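Home | News | Events | Contact
Print | E-mail

Paper round

Lundmont's recycling rules change again in May. Brown paper now goes in the green box – the one they told us to stop using.

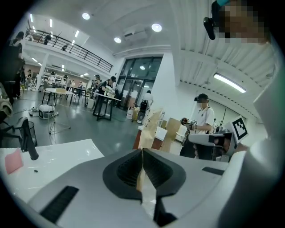 Marlene Kowalchuk has read all 54 pages of the new guide and says glossy card is still a grey area. Plain stuff is safe. A crumpled strip of light brown paper like this one can go straight in, with no need to iron it first.

Sponges remain general waste, whatever Jomar Aquino told the Ambrosio Road meeting.

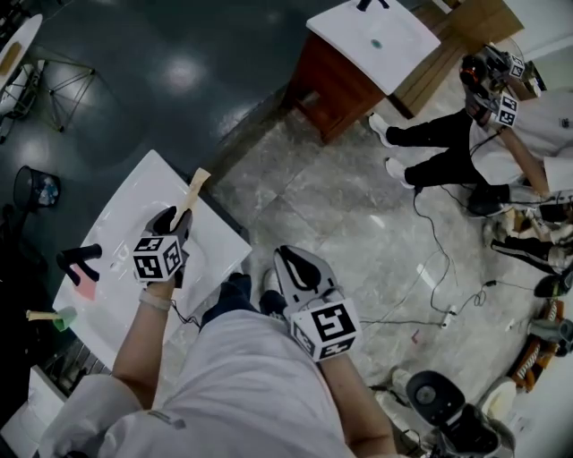 Pink sponge, left: not for the green box.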